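Visit report: Wukstead demonstration hall, 2021-11-16

Purpose of the visit was to see how the group at Wukstead records manual tasks for robot training, and to compare it with the remote-control setup we have been running on our own bench since September. Benoît Besson and I attended. Our host was Rehema Bakilana, who runs the recording floor.

The hall is a single open space with a bare concrete floor. Two methods are in use.

Remote control. The operator sits at a pair of leader arms and the follower arm, called Eva, copies the joint positions. Eva runs at 60 Hz. Besson drove it for one session and managed to stack two blocks and drop a third. The leader arms have no force feedback, so the operator judges contact by eye. He found the delay acceptable for placing and poor for anything that has to slide. Bakilana's operators report the same. The controller software is Brunet, which we also use, in an older release.

Recording by hand. No robot is present during the task. The operator holds a gripper in each hand and does the work directly. Markers fixed above the grippers are used to recover hand position afterward, and a head-worn harness carries the overhead view. The software for this step is Lirard, written in house.

The day's count on the hand-held stations stood at 264 episodes when we arrived. The full set for tabletop work is 995 episodes, excluding rejects. Rejects are mostly marker loss, when one cube turns away from the camera or passes behind the other. We asked for the reject rate by operator and were told it is not kept.

The tabletop station is a round white table dressed as a side table, with a tray, a cup, a lamp and small framed pictures. Objects are moved between episodes. Operators are told to keep the marker faces turned up and to avoid crossing their wrists. 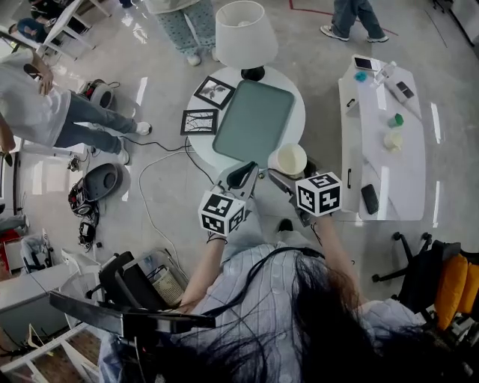
Tabletop station, hand-held grippers with marker cubes. Left gripper toward the tray, right gripper toward the cup.

I tried the grippers for ten minutes. They are heavier at the front than expected and the wrist tires first. Closing on a thin rim takes practice. Even so, my pace was well above what either of us manages with leader arms.

Open points: calibration procedure between operators, file format for export from Lirard, and whether Eva's gripper matches the hand-held jaws closely enough to replay without correction. Bakilana will send the drawings for the jaws. Besson is to check our Brunet version against theirs before we request sample data.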